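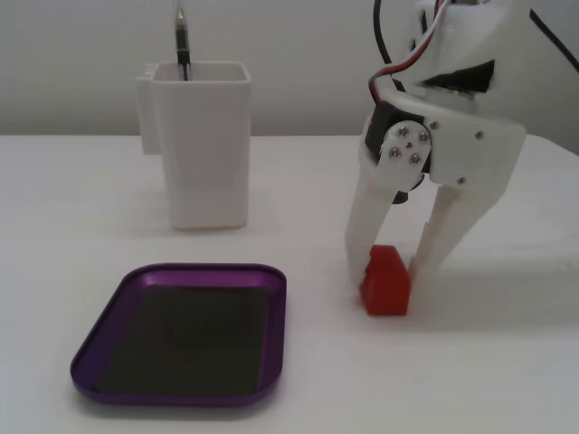
Pen holder in white, tray in purple with black mat

About Tremel

Tremel makes small things for desks: pen holders, shallow trays, and the mats that go inside them. We started in December with one pen holder, sold mostly to schools and front offices. The Dremari tray came next, after customers kept asking for a place to put paper clips and keys.

Our shop is 229 square feet behind the Araújo print store. We keep 60 pieces of each color on the shelf and make the rest to order. Last year we shipped 3,000 orders. Most went out within 3 working days.

A desk set from us is a holder and a tray. The holder is tall and square with rounded corners, so it stays put in the corner of a desk. The tray is low enough to reach into without looking. Mats are sold separately and come in black only.

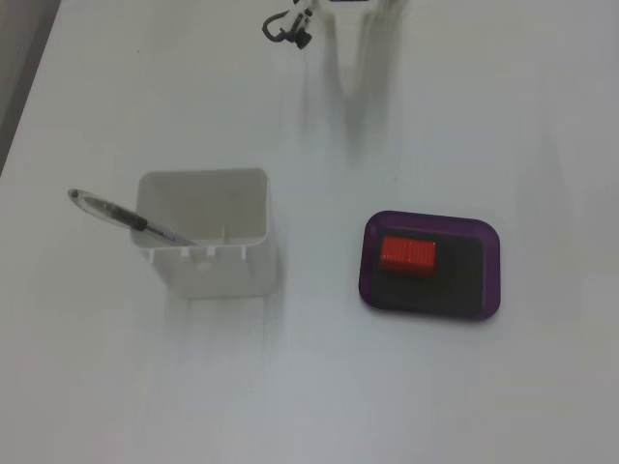

Clatari has used the sets at its reception desks for two years and told us that the tray gets more use than the pen holder, mostly for erasers, stamps and whatever people empty out of their pockets. They also asked for a deeper tray. We are working on one.

Replacement mats can be ordered by themselves. If yours has started to curl at the corners, send us the color of your tray and the year you bought it, as the older trays take a slightly narrower mat. 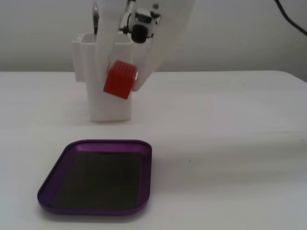 Schools and offices ordering more than one set can ask for a price list by email. We do not print logos. Pickup is at the side door, weekday mornings.

Page last updated 2018-11-02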